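Lovdale opens up its planning software for two-armed network hardware work

Robotics software firm Lovdale has released version 21 of Findcombe, the planning and control package it sells to companies that refurbish and test network equipment. The update went out to existing customers in April and changes how the software divides a task between two arms working on the same piece of kit.

Earlier versions planned each arm's path separately and then checked the two for collisions. If the check failed, one arm waited. Findcombe 21 plans both together, and it now treats a held object as part of the arm that is holding it. The outline of a chassis, including any bracket fixed to its corner, is added to the collision model once the fingers have closed.

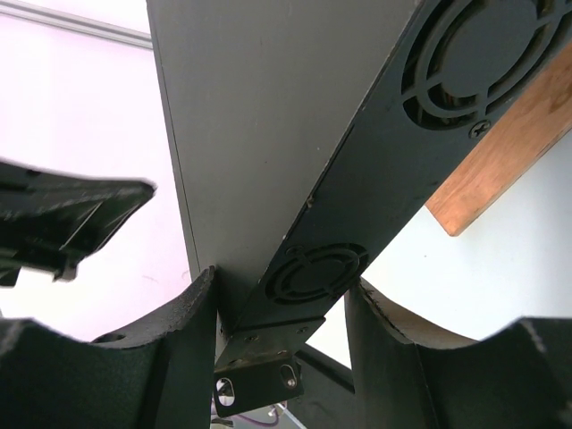
A chassis corner and its mounting bracket between the gripper fingers.

Lovdale said it tested the release on 372 recorded tasks, most of them involving lifting, turning or steadying a unit while a cable or module was handled. Planning time for a two-arm move fell to 300 milliseconds on the firm's own test computer. The old planner is still included and can be switched back on in the settings file.

The second main change is to the log viewer. Joint positions, gripper force and camera pictures are now shown against a single clock, so an engineer can stop at a failed grasp and see what the planner believed at that moment. Customers had asked for this more than any other feature, according to the release notes.

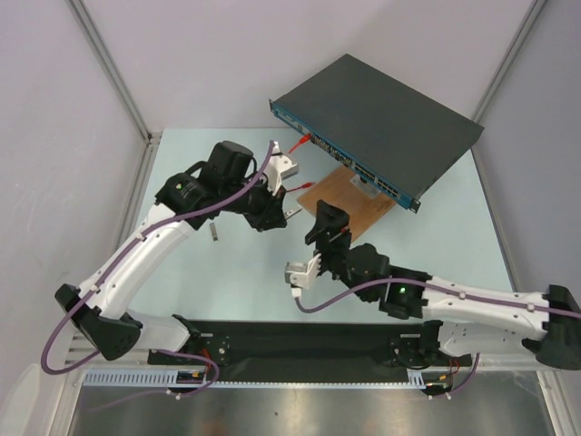
The viewer also lets users mark a stretch of a recording and replay it in simulation with different speed or force limits. Changes made this way are saved as a separate file and do not reach the arms until someone approves them.

Small parts remain the harder problem. The release adds a grasp library called Astari, which holds 1,194 stored grasps for plugs, latches and transceiver modules. Each entry sets a finger width, an approach angle and a force limit, and the software picks between them using the wrist camera.

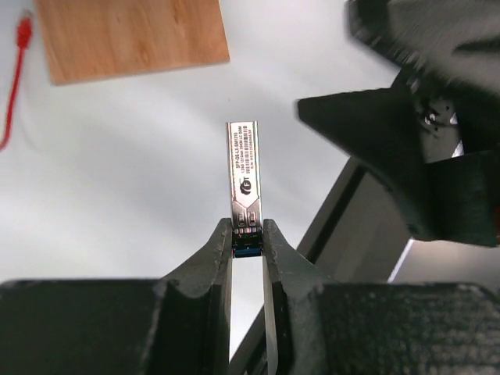 Javiera Yáñez said the library was useful but that she would like clearer warnings when the camera's estimate of a part's angle is poor, as the planner currently carries on with its best guess. She added that the shared clock in the log viewer had already changed how she looks for faults.

Lovdale said a confidence setting for the wrist camera is planned for the next release. Findcombe 21 is free to customers with a current support contract, and recordings made with the two previous versions can be opened without conversion.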